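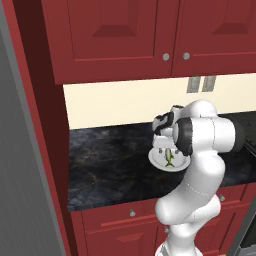
Laut Tín Dương lässt sich das Podest in Probenraum 2 nur dann ohne Versatz aufbauen, wenn die hintere Reihe zuerst steht; die frühere Fassung der Anleitung gab die umgekehrte Reihenfolge an. Abschnitt 4 ist entsprechend geändert.

## 4 Aufbau des Chorpodests Jarnano

Stand: 22. Februar 2010

Der Abschnitt gilt für das dreistufige Podest mit 11 Elementen und Rückengeländer. Für das ältere System Skukwood gelten die Maße in Abschnitt 7.

### 4.1 Stellfläche

1. Stühle und Notenpulte aus dem Aufbaubereich entfernen.
2. Mittelachse des Raums mit Klebeband markieren. Bezugspunkt ist die Mitte des Dirigentenpults.
3. Abstand von 290 cm zwischen Dirigentenpult und Vorderkante der ersten Stufe anzeichnen.
4. Boden auf Unebenheiten prüfen. Abweichungen werden an den Stellfüßen ausgeglichen, nicht durch Unterlegen.

**Hinweis:** Hinter der letzten Reihe müssen 60 cm frei bleiben. Der Notausgang an der Flügelseite darf nicht verstellt werden.

### 4.2 Elemente aufstellen

1. Mittleres Element der hinteren Reihe auf die Markierung setzen und aufklappen, bis beide Sperrbolzen einrasten.
2. Nachbarelemente links und rechts ansetzen. Die Verbinder vom Typ Eide von unten einschieben und handfest anziehen.
3. Mittlere Reihe ebenso aufbauen, dann die vordere.
4. Stellfüße mit der Wasserwaage ausrichten.
5. Alle Verbinder nachziehen.

**Vorsicht: Quetschgefahr.** Beim Aufklappen nicht in das Scherengelenk greifen. Jedes Element wird von zwei Personen bewegt.

### 4.3 Geländer

1. Pfosten in die Hülsen der hinteren Reihe stecken. Die Oberkante liegt 104 cm über der Trittfläche.
2. Querrohre einhängen, Splinte setzen.
3. Seitenteile zuletzt montieren.

Ohne vollständig montiertes Geländer darf die hintere Reihe nicht betreten werden, auch nicht zur Stellprobe.

### 4.4 Prüfung vor der Probe

- Sperrbolzen an jedem Element eingerastet
- keine sichtbare Fuge zwischen den Trittflächen
- Stufenkanten mit Markierungsband versehen
- Mikrofonkabel hinter dem Podest geführt, nicht darunter

Knarrt ein Element beim Einsingen, ist in der Regel ein Stellfuß ohne Bodenkontakt. Podest räumen, Fuß nachstellen, Verbinder erneut prüfen.

Ersatzsplinte und Verbinder liegen im Koffer Drorkard im Notenarchiv. Entnahmen bitte bei Sơn Triệu melden.

### 4.5 Abbau

Der Abbau erfolgt in umgekehrter Reihenfolge. Das Geländer wird erst abgenommen, wenn alle Sänger das Podest verlassen haben.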